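The two-towel question

A reader in Hayes wrote in March asking whether we'd look into the "laundry sanitiser" now being sold beside the ordinary powders at the Rollside shops. The one on the shelf there is called Sutum. It costs $12 a bottle and the label says you need it in every load, on top of your usual detergent.

I bought one. I also read the label properly, including the back, and came away with more questions than I started with. The front promises "deep freshness", a phrase with no meaning I can find. The back says to soak for 10 minutes before the wash, then run the cycle at 70 degrees. I'd have thought a wash that hot would do a fair job on its own, and I'd like to see the results without the bottle. I wrote to ask for them and got back a coupon.

Kalevi Saarinen, who ran the laundry at the Hollo motel for some nine years, wasn't much impressed either. His view is that most musty towels come from too much product, too full a drum and sitting in the machine overnight. He uses half the powder the box tells him to and skips softener on towels altogether.

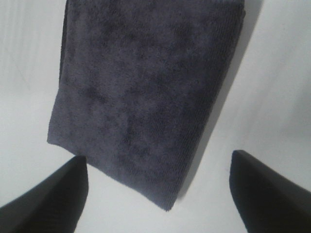

A dark grey towel, folded over.

I've gone back to half a scoop and a proper airing on the line, and the bottle is under the sink. If any reader has used Sutum for a few months and noticed a real difference, write in and tell us what else you changed at the same time. Please don't send the coupon, we have one.

Next month: whether dryer balls save any power, and who measured it.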